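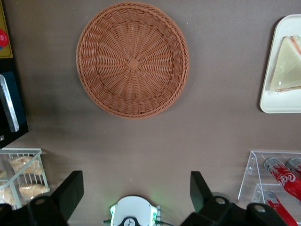 The wrist camera's view of the table, with the basket and the shelf stock waiting.

I lost most of September to a fault that turned out to be a cable, so I'm writing it up while I still remember the order of things.

The job is a small one. The arm picks snacks off their stands and puts them in the basket, one order at a time. Codemico wrote the task software and I look after the hardware, along with Duygu Ersoy, who built the table layout. The test order is usually a sandwich, a bread roll and a can of Coke.

The fault was that the gripper let go. It would close on a can, lift, start across to the basket, and somewhere on the way the fingers would open a little and the can would drop. A full can landing on its rim makes a mess of a tabletop. One of them split and we spent the rest of the afternoon wiping down the stand and the base of the arm.

We blamed the finger paddles first. They're flat and a can isn't, so slipping seemed fair enough. Duygu cleaned them and raised the grip force, and that seemed to fix it for a day. Then it dropped a bread roll, and a bread roll weighs next to nothing.

After that I went through the logs. Codemico's logger keeps the last 2000 samples from the gripper, and in each drop there was a short gap where the finger position didn't update. When the signal came back, the controller treated the old target as stale and went to its default. The default was open. I would have guessed hold, and I should have checked that when we set it up.

The gap only showed up when the wrist was turned past 92 degrees, so it hit on the way over from the can stand and hardly ever from the sandwich tray. One of the thin cables at the wrist had been tied too short and was pulling at its connector. The LED stayed green the whole time, so that was no help.

I've put in a longer cable with a proper loop of slack — Ayten Ersoy had one left over from the Sallby job — and changed the default so a lost signal means stop and hold. Anyone clearing a jam now has to release the fingers by hand, and I've taped a note beside the stop button saying so. We also keep hands off the table while the arm is powered, which we'd got slack about.

It has done 10 full orders since without a drop. I still want to try it with the cable unplugged halfway through a lift, probably with a bread roll.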